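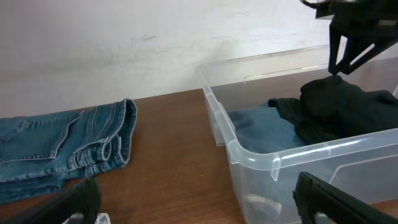
4. Recording a sorting session with both arms

By now you should have the arms powered, homed and talking to the Clusum recorder (see section 3 if you haven't, and do please go back, it saves a good deal of bother later). This section takes you through recording the laundry task by hand, so that the policy has something sensible to learn from. It follows the routine Tzu-hsuan Lui worked out for our own training set, with a few changes Riet Dekker made after living with it for a while.

4.1 Laying out the garments

1. Put the clear bin on the table where both grippers can get down inside it without stretching.

2. Fold the jeans and lay them to the left of the bin. Black garments go to the right. It doesn't matter if the folds are a bit untidy, and in fact we like them to vary from one episode to the next.

3. Place the garments still to be sorted inside the bin. Bunch them up differently each time, as you would if you were dropping washing in at the end of a long day.

4. Check all the views on the recorder screen. The rim of the bin should be easy to make out in the wrist views, even though the plastic is clear.

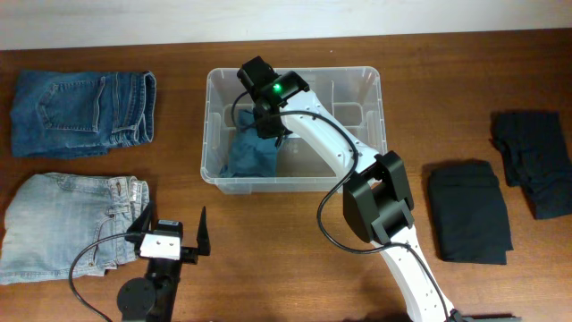
Figure 4.2. One arm over the bin, with denim on the left and black garments on the right.

Note: if the cable on either arm hangs in a loop, move that arm slowly through its whole reach before you record, and watch that the loop doesn't catch on the rim.

4.2 Recording

5. Press Start on the Komton pedal and wait for the tone. Keep both leader handles still until you hear it.

6. Lower one gripper into the bin and close it gently on the uppermost garment. Take a good pinch of cloth, well away from the walls of the bin.

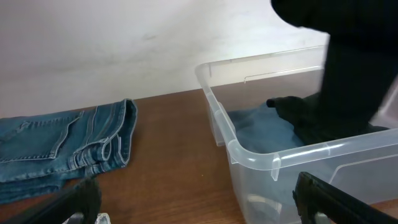
Take your time over this part. New operators tend to hurry the grasp and then dawdle over the placing, and the policy will happily pick up both habits. In our first round we had 100 episodes, and after Riet had gone through them we kept only 27 for training, mostly on account of rushed grasps.

7. Lift straight up until the cloth clears the rim, then carry it across to its own side and lower it to the table.

8. Press Stop. If the garment slipped or you had to try again, mark the episode "retry" and keep it, as section 6 makes good use of these.

Caution: never reach into the bin while the arms are live. Press the pedal twice to hold them first.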